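4.2 Storage provision in the Berngate apartments

The second part of the study concerns built-in storage, which the original brief for Berngate treated as a fixed share of floor area. Each of the six buildings was designed with the same allowance per residence, regardless of the number of bedrooms. Drawings held by the project office show that the allowance was met in every unit at the time of approval. Later revisions to the stair cores reduced the depth of the hall closets in the four corner buildings, and the lost volume was moved to wall cabinets in the living areas.

We measured storage volume from the as-built drawings and compared it with the survey responses described in Section 3. Open shelving was counted at its full depth. Kitchen base units were left out, as their contents are largely set by the appliances beside them. Where a drawing and a site measurement differed, the site measurement was used.

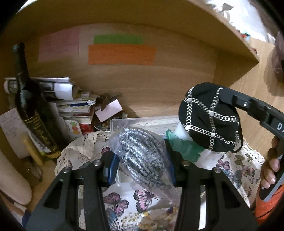
Figure 6. Interior of a cabinet compartment with papers, a bottle and small items.

Residents in the corner buildings reported lower satisfaction with storage than those in the other two, although the total volume per unit was the same. The difference held when household size was taken into account. It was strongest among respondents who had moved from detached houses, a group that Zavala and Mertens also found to be sensitive to the loss of a single large closet. In the open comments, the height of the upper cabinets was raised more often than their size. Several respondents wrote that they needed a step stool to reach anything above the second shelf.

Two explanations are possible. The first is that volume is a poor measure of usable storage once it is divided into small compartments. A hall closet takes a vacuum cleaner or a folded stroller – a wall cabinet of equal volume, split over several shelves, does not. The second is that the location of storage matters more than its amount. Iwasaki's work on the Stalteo blocks supports this reading, but those units had no entry hall and the comparison should be made with care.

The drawings alone do not allow us to separate the two effects. Both would predict the same pattern of responses in the corner buildings, where depth and location changed together. A later phase at Berngate, now in design, keeps the deeper closets but places them off the bedroom corridor, and a repeat of the survey there would help to settle the matter. Section 4.3 turns to daylight in the same units and uses the same grouping of buildings.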